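Yuzuki Amano answers most questions with a story, and I was glad to let her. She started Virág, her small dress label, in Plestham with 40 yards of linen and a loan from her aunt.

"I thought that would last me a year," she says. "It was gone by April!"
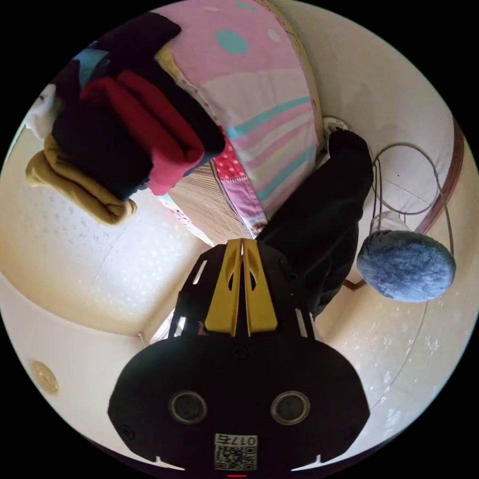 ## On winning the Pinlow grant

The grant pays for a pattern cutter - something she'd wanted for ages.

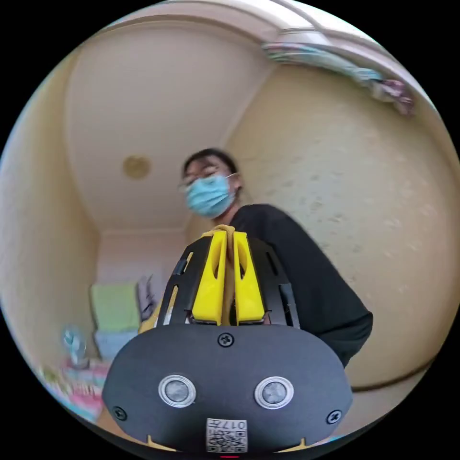
"I applied three times," she says, "and my mother read every single draft, bless her."

Her next collection has 21 pieces, all cut from leftover cloth.
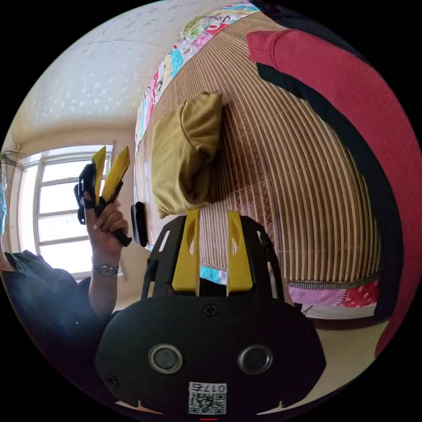
She'd love to show it at Grarkitz, though she's in no hurry. "I still like sewing the hems myself, late, with the radio on." 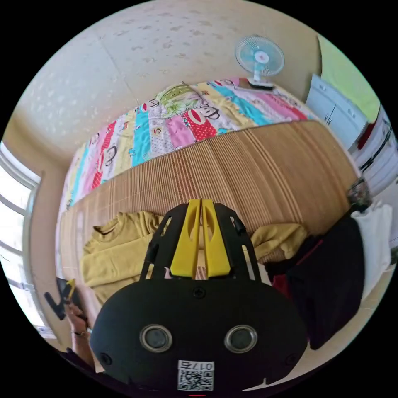 *A small bedroom, with the bed at the far side of the gripper.*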